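Re: [handheld-grippers] Clilex jaws vs. the stock Padivetti ones
26 Dec 2024

On the list, a member wrote:
> We switched both hands over to the Clilex jaws in September and I would
> not go back. They close more evenly, they don't tire out the operator,
> and our pick success went up right away. The Chou controller picked them
> up with no changes. I don't see why anyone would still be running the
> stock fingers unless they're short on money.

I'd like to believe this, but I don't see how "went up right away" tells us anything. Up from what, on which objects, and was it the same person holding the grippers both times? When we changed jaws on our bench the operator also had a fresh calibration and a whole afternoon of warm-up behind her. I could have swapped in a pair of salad tongs and gotten a better number.

For what it's worth, we are going over the log from our own comparison now. It has 2,215 grasps in it, split over 2 sets of jaws and 3 operators. The gap between operators is bigger than the gap between jaws. One operator does better with the stock set, one does better with Clilex, and the third is the same with either. I would not buy anything on the strength of that.

The object matters more than people on this list let on. Most of the comparisons I've read here use blocks. We have been using household stuff, and the hairbrush in the cup is the one I keep going back to. The back of the head is smooth and rounded, the other side is all pins, and the handle is down in the cup where you can't get at it.

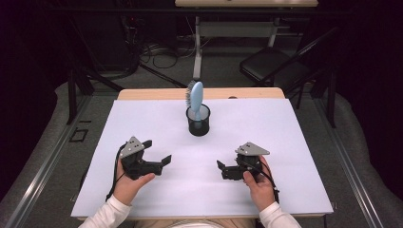
Bench setup for the hairbrush task, both grippers open.

A jaw that does nicely on the neck of the brush can be hopeless on the head, and how the brush is turned in the cup decides which one you get. If you don't fix that angle between runs you are mostly measuring the angle.

On "don't tire out the operator" – has anybody weighed the things with the cable attached? Ours pull on the wrist from behind, and I suspect the cable does more of that than the jaws do. Try routing it differently before you give Clilex the credit.

As for the Chou controller picking them up with no changes, it did for us too, but it kept the old stroke limits without a word. Check yours. If the limits are still the stock ones, your "closes more evenly" may just be the jaws stopping early.

I'd be glad to see the raw counts from the Medodport runs if you kept them, failures included. A per-object table would do.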